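Ploremness Toy Library and Playroom
Minutes of the June meeting, Saturday, 10 a.m.

Present: Elfriede Hämmerli (chair), Letay Sisay (minutes), four parents from the Wubshet Street group.

1. Previous minutes
Accepted, with the spelling of Illura corrected.

2. Play kitchen
Letay tabled the Clulturier quote for a replacement kitchen set at $458. Elfriede asked what we'd be getting for that which we don't already have. The brochure says "a complete culinary journey". One parent pointed out that the kids mostly want to put the strawberries in the bowl and take them out again.

The current pieces were gone over. Plate, blue bowl, green cup, banana, strawberries and orange slice are all to stay. Letay thinks the toaster oven takes up too much of the table. The others weren't convinced, as it's the favourite.
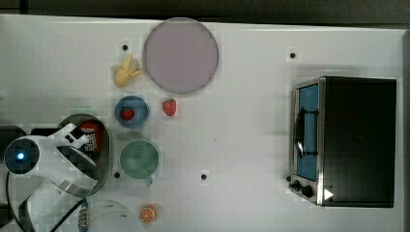 3. Packing away
A proposal that every piece get a colour-coded label and its own spot on the shelf. Elfriede doubted the labels would survive a fortnight, given what happened to the puzzle labels. Letay offered to trial it with the bowl, cup and plate only. Agreed, without much enthusiasm.

4. Money
Balance after the Illura grant is $92. The quote can't be met in any case. A tub for the loose fruit was approved, up to $25.

5. Other business
Request for longer Saturday hours. Held over until someone can say who would open up.

Actions: Letay to buy tub and write to Clulturier declining. Elfriede to check the cupboard key.

Closed 11.20 a.m.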